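## Is the Starkard open day worth going to?

Clonholm are showing their kitchen arm again in August and want 2 quid a head. Has anyone been? The leaflet says it can handle 200 kinds of food, which I don't believe.

### Answer from Bjarke Laxdal

I went last time. Mostly talk - the arm got ten minutes and we got one slice of bread on a tray. Look at the face of it and tell me that's a gentle grip. 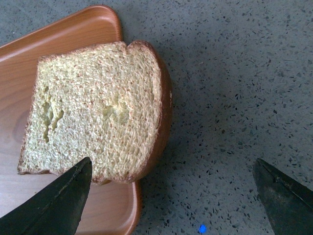

### Answer from Oluf Brynjólfsdóttir

Dents prove nothing, my toaster tongs do worse. I'd ask how often it drops things. I did ask, and was told to email. Still waiting.

### Answer from Shokri

free parking round the back, go early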